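Soft goods and the missing failure log

Efren Manalastas

The sales sheet for the Ukero two-arm cell gives a repeatability figure, a payload, a reach and a cycle time. All four are measured with a rigid part or with no part at all. The cell is being offered to small sewing and packing shops, where almost nothing handled in a working day is rigid. I think the sheet answers questions those buyers don't have, and that the integrators who resell the cell could fix this in an afternoon with numbers they already hold.

I have been following one deployment of it, done by the integrator Carkar for Dela Peña, a contract finisher that closes, checks and packs zippered pouches for other labels. Dela Peña doesn't make the pouches. They arrive sewn, in mixed lots, with whatever hardware the client has chosen. The job is short to write down: pick up the pouch, present the zipper, close it, fasten the strap if it has one, put the pouch flat for packing. A person new to the bench learns it before the morning break.

The difficulty is in the word "present". A zipper closes easily when the tape is under even tension and the slider is pulled along the line of the teeth. With a pouch, the tape takes its shape from the fabric behind it, and the fabric takes its shape from wherever it was last let go. One arm has to create the tension the other arm needs, and it has to do so by pinching an edge that has no fixed position. If the pinch is too deep the finger covers the teeth. If it is too shallow the tape slides out under load.

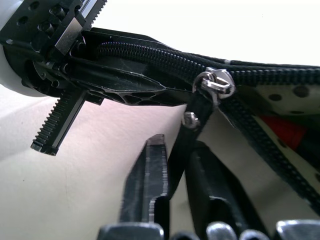
Automation and Robotics: Opinion

The finger is where I would start with any cell of this type. On this one the upper finger is long and tapered, with a flat face and a honeycomb cutout along one edge. The taper is the useful part. It allows a pinch close to the zipper while leaving the other gripper a path to the strap. The lattice presumably saves mass and may add some compliance, though I have seen no figure for either and would like one.

A long finger has costs. It flexes, so the position at the tip is less certain than the position at the wrist, and the repeatability on the sales sheet is taken at the wrist. The force at the tip falls with the lever arm. A drive that closes firmly near the root can be weak at the point where the fabric is held, and motor current alone gives a poor idea of what the cloth is feeling. An operator with two fingertips on the same edge knows at once that the tape is creeping. The cell finds out when the camera next shows the edge somewhere else.

Straps make this worse. A hanging strap moves every time the body of the pouch moves, and a snap has to meet its mate face to face, close to square. Pouches with a strap and a snap should be quoted as a separate product from those without. On the Ukero sheet both come under "textile accessories", along with lanyards and tea towels.

What Carkar measured

Carkar's acceptance test was 60 consecutive pouches, drawn from three client lots, no resets. The cell completed 47 and failed on 13. In the report this became a success rate, rounded, on the first page. The breakdown sat in an appendix, and it is a much better document than the report.

The appendix sorts the 13 by where the attempt ended. Five were lost at the first pinch, where the fingers closed on lining as well as tape. Four ended with the slider stopped partway and the holding arm losing the edge. Three were snaps pressed off-centre. The last was a pouch that went over the front of the table. Each group has a different remedy and a different price. The first is largely perception. The second is grip force and finger surface, and a strip of rubber might do more for it than another month of training. The third is a tolerance problem, and I suspect that a simple fixture set into the table would beat any improvement to the arms.

A single percentage hides all of this. It also hides the cost of each failure in labour. A missed first pinch costs the operator nothing if the cell retries. A slider jammed on lining costs a minute or two with a pair of pliers, and sometimes the pouch. I would accept a cell with twice as many of the first kind if it had none of the second.

The case for the percentage

The people at Carkar have a reasonable reply. Buyers compare quotes, and a quote with a failure table in it looks worse than a quote without one. A smaller competitor, Worner, did include such a table in its tenders for a while and then dropped it, having lost work to firms whose numbers were simpler. I don't doubt the story. It is an argument for buyers to ask for the table from everyone, and for trade groups to put the request into their template tender documents.

There is a second reply that I find weaker: that the policy improves with data, so any failure table is stale by the time it is printed. The Dela Peña cell was trained on 1857 demonstrations at acceptance and 2474 by August. The added demonstrations were mostly of the first pinch, and the first pinch did get better. Snaps didn't move. A dated table before and after would have shown that, and would have told the customer where the next block of operator hours ought to go. Stale numbers with a date on them are still useful. Anyone who has kept a maintenance log knows this.
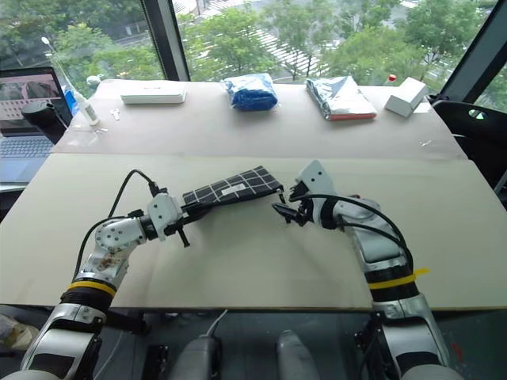 Both arms at the bench with a grid-pattern pouch.

The bench itself deserves more attention than it gets in these discussions. Vendors speak of the arms and the model, and the rest is "site preparation" and left to the customer. In a soft-goods cell the work surface is part of the gripper. A pouch lying flat is picked by pushing a jaw at its edge and hoping the fabric rises instead of sliding, and that depends on friction between cloth and board. A slightly rough surface holds the pouch in place and also drags at it when an arm wants to turn it. A smooth one does the reverse. I know of no quote that specifies the surface, and when a customer replaces a worn board with something from the hardware store, the retraining is billed as a change request.

Light is similar. A bench beside a large window sees different contrast at 9 am and at 4 pm, and a dark pouch with a fine white grid is a different visual problem from a pale one with dots. Patterned fabric can help a vision system, in that it gives it something to track, but a repeating pattern offers many places that look alike. Acceptance tests should be run across a full shift, blinds as they will be in service. Carkar's was run between 10 am and noon.

None of this amounts to a case against the cell. Two arms with slim fingers, general hardware and no dedicated tooling can be moved from one pouch to another with an afternoon of demonstrations, and a hard-tooled zipper closer can't. For a shop with short runs that flexibility may be worth a failure rate that would be absurd on a bottling line. My objection is that the shop can't do the sum. The numbers it needs are failures by stage, minutes of labour per failure, damaged goods per hundred, and the fabric and surface used in the test. The number it gets is the repeatability of an empty wrist.

For anyone with a Ukero quote on the desk now, I would ask for three changes before signing. Have the acceptance lots chosen by your own floor lead, with the hardware you see most often and at least one strap-and-snap style. Have every failure written down by stage, with the time taken to clear it. And have the board, its finish and its supplier named in the contract, with a spare delivered alongside the cell. Carkar agreed to the first two at Dela Peña once asked. The spare board is still under discussion.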